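Okay, small thread on house rules for hand-held gripper sessions, now that I've been made to write ours down 🧵

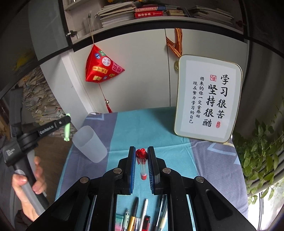

Jesska replied asking if rules even matter when a person is holding the tool and there's no arm to hurt anybody. Fair! But sloppy sessions cost us way more than scary ones do.

2/ Rule one: wipe the finger pads before you start. Ours are ribbed and the ribs love lint (and eraser crumbs, ugh). A dirty pad slips, and then you "fix" it by squeezing harder, and now every grasp on that run looks weird.

3/ Rule two: pause before you close. Line up, hold still for a beat, THEN squeeze. I was terrible at this. My first month I went at every pen like I was swatting a fly.

4/ Rule three: if something tips over, leave it till the take is done. No sneaky free hand! We tossed 20 takes out of 271 in February over this one and most of them were mine, sorry team.

5/ Rule four is the boring one. Check the screws and pivots every 5 sessions and write it in the log. The Kiken checklist we borrowed says every 6, we went stricter. Wobbly linkage = wobbly everything.

6/ Oh, and stop when your wrist gets tired. Put that in writing, please. People will push through if it isn't on the sheet. I'll post ours once the Zivirport folks finish marking it up.

Comments

dagdelen_bench: we do the screw check every morning, takes no time
softpads: What do you wipe with? Alcohol made ours go shiny
Jesska: ok fine, I'm sold on rule three

Recent posts
Labeling bad takes without hurting feelings
Dağdelen workshop notes, part two
My gripper log template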